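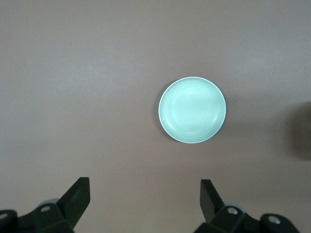 The wrist camera's view of the green plate, with both fingers open.

About us

Hi, I'm Tibor Kozma, and I run Stamden. We're a small shop of 3 people and 10 robot arms, and we spend our days showing those arms how to do things. Mostly kitchen and table things: setting out plates, stacking cups, closing drawers, wiping up. If you've got a robot and a job you'd like it to learn, we're the ones who sit down and do that job through the robot, over and over, until you have enough good runs to train on.

I got into this sideways. I used to repair dental equipment (great training for tiny screws and terrible deadlines), and a friend asked me to help out on a project called Riranby, which needed somebody with steady hands to drive an arm by remote control. I said I'd give it two weeks. That was in July, and by the end of the summer I was renting my own space and shopping for tables!

We teach in two ways. The first is by hand – you take hold of the arm and move it through the job yourself while it records where every joint goes. I love this for slow, simple motions, and it's how everyone starts with us. The second is remote control, with a pair of handles at a desk and the wrist camera up on a screen. It takes longer to get good at, but your own hands stay out of the picture, and most of our clients ask for it now.

Plates are my favorite thing to teach, and also the thing that's made me say the most bad words. A cup gives you a nice wall to grab. A shallow plate sits low with a thin rim, so you have to come in at the right height, get one finger on each side of the edge and close gently. Our new operators spend their first 14 sessions on plates alone. Verhoeven, our longest-running client, once sent back a whole batch of mine because I always came in from the same side, and they were right. We now move the plate between runs and switch up the approach, and I check for that before anything goes out.

You'll get the bad runs too, if you want them. We label the slips and the missed grabs and keep them in their own folder. Some people toss them, some people find them more useful than the good ones, so we leave that up to you.

So far we've finished 47 jobs, from a single afternoon of drawer pulls to the long Brultness table-setting set, which I still see when I close my eyes. We like small jobs just as much as big ones, and we're happy to try something odd.

If you're nearby, come drive an arm for an hour – we keep a desk free on Friday afternoons and the coffee's decent. Otherwise, send us a note through the contact page and tell me what you want picked up, and where it should go.

Page last updated 11/04/2019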